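Tellov Listeners' Club – Minutes of the Monthly Meeting
Jun 6, 2021

Chair: Tiruwork Feyisa
Minutes: Shewit Moges

Opening
Tiruwork opened by playing the first side of the new Cindosex album all the way through, which has to be the best start to a meeting we've ever had! The May minutes were approved with one fix: the opening band at the Orthorpe show had two guitarists, and I had only written down one of them.

Cindosex album
Everybody had something to say about this one. Tiruwork thinks the drums are the best the band has ever put on a record, and she loves that the songs run straight into each other with no gaps. A few members missed the slower material from the early tapes. I said the closing track is going to be huge live, and I stand by it – the second half just keeps climbing. We agreed to make it album of the month and to put the longer write-ups in the summer newsletter.

Toledo show
The band has confirmed with us for our show in Toledo, and the room holds 116. Doors at 7, first band at 8. Members get first pick of tickets for three days, then they go on general sale. We still need a second support act. Two demos were played, and the louder one won by a mile (the singer's scream at the end of the chorus got actual applause). Shewit to write to them this week.

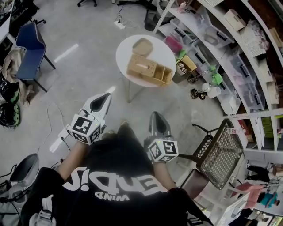
Photo: Shewit Moges

Merch table
We will have patches, the club shirt and the split single. Agreed to reorder the shirt in all sizes, as the larges are gone. There was a long and very happy argument over whether the back print should be bigger. It should, and it will be.

Record swap
The spring swap went so well that we want another before the end of the year. Twelve tables were taken last time and we'd like more sellers with tapes and seven-inches. Tiruwork will ask the Orthorpe hall for dates. Members bringing crates should label them with a name and phone number, please – one box of live bootlegs is still waiting for its owner.

Newsletter
The next issue has a limit of 2000 words for the lead feature, and Tiruwork's interview with the Cindosex bass player is already well past that. Agreed to run it in two parts. Reviews are due to Shewit one week before printing.

Any other business
A request for a night of nothing but live albums was met with cheers. Added to the next agenda, and each member may bring one record, doubles allowed.

Meeting closed at 9:40, with side two still playing.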